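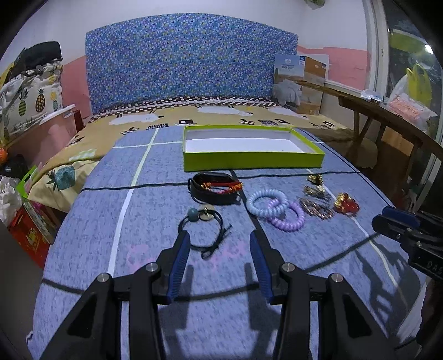
Drita Popescu replied that the vaccination record still shows one measles dose, even though the clinic card lists two.

Status: open
Product: Waltico immunization portal

Fri 29 July. Checked the record against the Prendier import. The second dose was entered in January with no lot number, and the import drops any row where that field is blank.

Asked the clinic for the lot number. They have it on paper and will fax it.

Found 70 other records with the same gap. Passed the list to Leonardo Cattaneo.

Leonardo: Don't re-enter by hand, it makes duplicates. Fill in the lot field and rerun the import overnight.

Waiting on fax.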